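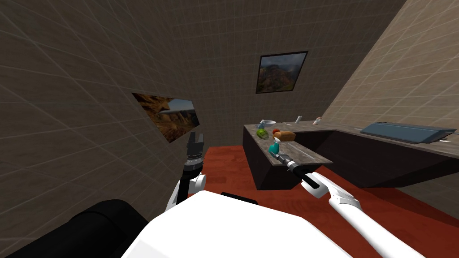

How to compare two grippers in simulation without fooling yourself

Every gripper vendor has a chart. The chart says their fingers win. I have stopped reading them, and before you order hardware I'd suggest you run your own comparison in a simulator, and then distrust that too. What follows is the routine I use on a simulated kitchen with a two-armed robot. It takes an afternoon to set up and a night to run.

What you need

A simulator you already know. I use Clevum, mostly out of habit. A robot model with an arm on each side. The two gripper models you want to compare; mine are a black parallel gripper, which I'll call Leiva, and a silver one, Trotthorpe. A counter with a few ordinary things on it. Mine has a bowl, a loaf of bread, something round and red, a green pear-shaped thing and a teal piece shaped a bit like a cup.

Step 1. Put one gripper on each arm, then plan to swap them

Having both in the same room is handy for checking that the models load and the fingers move. It is a terrible way to compare them. The left arm and the right arm don't reach the counter from the same angle, so half of what you measure will be the arm. Run the whole set once, swap the grippers, and run it again. If your winner changes sides with the arm, you don't have a winner.

Step 2. Check the contact settings before anything else

Open the physics file and read the friction values for both sets of fingers. Downloaded models often come with whatever number made somebody's demo look good. Mine had one gripper with 2 times the friction of the other, and I'd been admiring it for a week. Set them equal for the first run. Change them later, on purpose, and write down what you changed.

Also look at finger force. A simulated loaf of bread is usually a rigid block. It will put up with any amount of squeezing, and a real one won't.

Step 3. Pick objects that can embarrass the gripper

Boxes prove very little. Use something round, something low and wide, and something with a thin rim. Leave a few items touching each other. A tomato-sized object shoved up against a loaf is a much harder pick than the same object standing alone, and most published tests seem to prefer it alone.

Step 4. Fix the controller

Same approach speed, same closing time, same lift height for both. If one gripper needs special treatment, fine, but that goes in your notes as a cost.

Step 5. Run enough attempts

I do 1000 per gripper per arm, with the objects nudged to random positions each time. Count a pick only if the object is still held after the lift and a short sideways move. Save the seeds.

Step 6. Watch the failures

Aurelia Crăciun, who reads my numbers before I post them, made me replay every failed pick from the November run. There were 164. In 60 of them the fingers had passed slightly into the object and the solver had thrown it across the room. Those tell you about your time step and your collision meshes. Fix the meshes and rerun before you publish a percentage.

What you can claim afterward

Less than you'd like. You can say which finger shape copes better with your objects, under your settings. You can't say much about wear, dust, cable drag or a wet bowl. I sent my results to the people at Stindanby, who wanted a single score for each gripper. I gave them the failure lists, sorted by object, and told them to try the bowl first on the real arm.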